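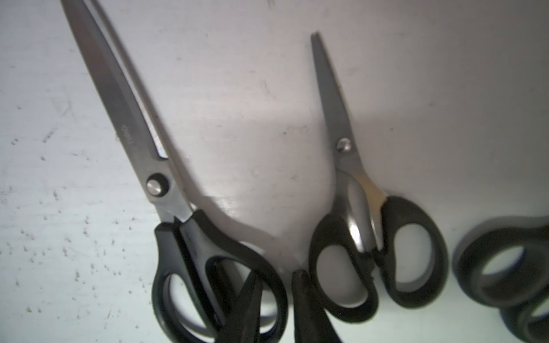

Brillumell bench arm: wrist camera set, scissors and hand tools

Contents

1. What is in the set
2. The arm
3. Recording
4. Folder layout
5. Labels
6. Known problems
7. Use and contact

1. What is in the set

The set holds 120 recordings of a small home-built arm picking hand tools up from a table and putting them down again. 52 of them are scissors. The rest are screwdrivers, tweezers, a steel rule and a few spanners. Everything was recorded in the Brillumell shared workshop, on the white table by the window.

Scissors were the reason for starting. The arm was built to tidy the sewing and paper bench at the end of an evening, and scissors were what it dropped most. The loops are the obvious place to hold them, but a finger has to go inside a loop or close on the rim, and the choice depends on the size of the pair and which way it is lying. Large and small pairs are mixed on the table in many of the recordings, often with black handles, so colour alone will not tell a program which pair it is looking at.

2. The arm

Radomír Čierny built the arm and the gripper. Danica Zelenák wrote the recording program and did the labelling.

The base and the first two joints come from a Prosico hobby kit. The forearm is our own, cut from aluminium bar, because the kit one bent when the gripper closed on anything heavy. The gripper has two dark fingers driven by one servo through a pair of gears. Finger version 3 is used in all recordings. Versions 1 and 2 were too thick to fit into a small loop and are not in the set, but the drawings are in the hardware folder if you want them.

The camera is bolted to the wrist and looks down past the fingers, so the fingertips show at the bottom of the picture when the gripper is open. Focus is fixed and set for the table, which leaves the fingers blurred. We tried setting it halfway and got neither sharp.

3. Recording

The arm was moved by hand control, using two old joysticks on a Drirora interface board. No recording was made with the arm running by itself. A recording begins with the gripper open above the table and ends when the tool has been put down and the gripper has opened again. Attempts that failed are kept.

Before each recording the tools were laid out by whoever was not driving. There was no fixed pattern. Scissors are always put down closed - an open pair is a different job and we have not tackled it. In plenty of layouts a tool runs past the side of the picture and only its blades or its handles can be seen. Please do not throw these out as mistakes.

Lighting is daylight plus the ceiling lamp. Exposure is left on automatic and some corners come out pale.

4. Folder layout

recordings/ one folder per recording, numbered 001 to 120
recordings/NNN/wrist/ camera pictures as JPEG
recordings/NNN/joints.csv time, joint angles, servo position
recordings/NNN/notes.txt whatever the driver typed, sometimes empty
labels/ one file per recording
hardware/ drawings, parts list, wiring
tools/ scripts for playback and checking

Times in joints.csv are in milliseconds from the start of the recording. Servo position 0 is fully open.

5. Labels

Each label file gives the tool picked, the place it was held (loop, rim, shank, blade or other) and the result (held, slipped or missed). Where more than one pair of scissors is on the table, the target is marked in the first picture with a single point near the pivot screw. If the pivot is out of view, the point goes on the nearest handle.

6. Known problems

Recording 119 has no joint data. The log file was overwritten and we only have the pictures.

Recording 24 was labelled "held" in the first release. It should be "slipped", and is now corrected.

The table top is worn, with specks and scratches all over it. A program trained only on this set may learn the marks. Radomír has a sheet of grey card for the next batch.

The servo position drifts a little over a long session. Run tools/zero_check before comparing recordings made far apart. The drift was worst in August, before the servo horn was changed for one from Kubíček.

7. Use and contact

Free to use and change for any purpose. If you publish something made with it, please name the workshop. Corrections to labels are welcome - send the recording number and what you think it should say to Danica at the workshop address.

Last changed 16 January 2018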